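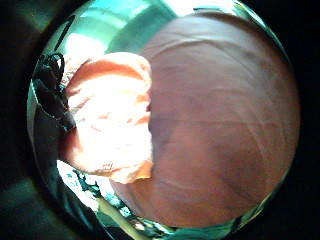
Protard Hand Balm, Unscented

Protard is a thick, slow-melting balm for dry and working hands. It is made by Trerkum in small batches and sold in a screw-top tin. We have kept the recipe short so that it is easy to check against any list of things your skin does not get along with.

The balm is firm at room temperature. Warm a small amount on a fingertip until it softens, then spread it over the backs of the hands first and the palms last. Most people use too much the first time. A piece the size of a pea covers both hands, and a second layer can go on later if the knuckles still feel tight.

What is in it

Beeswax, shea butter, sunflower seed oil, lanolin, glycerin, vitamin E. There is no added fragrance and no color. The balm has a faint smell of wax, which fades after it is rubbed in. It contains lanolin, so it is not suitable for anyone with a wool allergy, and it contains beeswax, so it is not vegan. If you need a balm without either of these, see Ladach further down the page.

Sizes

80 ml tin - fits in a coat pocket or a desk drawer.
200 ml tin - for a sink shelf, workshop or shared kitchen.

The balm is the same in both. The 200 ml tin has a wider mouth, which makes it easier to open if your grip is poor. Refills are sold for the larger tin only and come as a solid disk wrapped in waxed paper. Press the disk in with your palm and leave it in a warm room overnight to settle.

When to use it

Protard works best on skin that has just been washed and patted dry, while there is still a little moisture left. It forms a light layer on the surface and slows the loss of water from underneath. On hands that are already very dry, wet them first.

For night use, apply a heavier layer and wear plain cotton gloves. Two or three nights in a row is a good start after a week of cold weather or a lot of dishwashing. For day use, allow 6 minutes before handling paper, fabric or a phone. It will leave marks on glass and suede if you don't wait.

Do not use it before climbing, lifting or operating tools with smooth handles. Wipe your palms with a dry cloth if you have to pick something up right after applying it.

The balm is a cosmetic product and does not treat any skin condition. Stop using it if you notice redness or itching. Deep cracks that bleed or do not close should be looked at by a doctor or pharmacist.

Storage

Keep the lid on and store the tin below normal summer room temperature if you can. The balm melts in a hot car. It is still fine to use after it sets again, but the texture may turn grainy. To fix this, stand the closed tin in warm water until the contents are liquid, dry the outside, and put it in the fridge for an hour.

Once opened, use the tin within the period printed on the base. The batch code is printed in the same place. Please have it ready if you write to us with a question.

Changes to the recipe

The current recipe replaced the older one in March. Zübeyde Karakaya, who makes the balm, lowered the share of beeswax after customers in colder areas told us the tin was too hard to get anything out of in winter. The new version is softer and sinks in a little faster. Older tins have a plain lid, and newer ones have the name pressed into the metal. Both are safe to use together.

Orders and returns

Orders placed before 2 p.m. go out the same working day. Unopened tins can be sent back for a full refund. We can't take back opened tins, but if yours arrived dented or leaking, send a photo of it to Umut Kocabaş in the order office and he will arrange a new one. You do not need to return the damaged tin.

Shops and salons can ask for the trade price list. The minimum trade order is one full carton of either size, and cartons can't be mixed.

Related items

Ladach Plant Wax Balm, 80 ml
Coşkun Olive Oil Soap Bar
Protard Refill Disk for 200 ml Tin
Cotton Overnight Gloves, Pair
Coşkun Nail Brush
Protard Lip Stick, Unscented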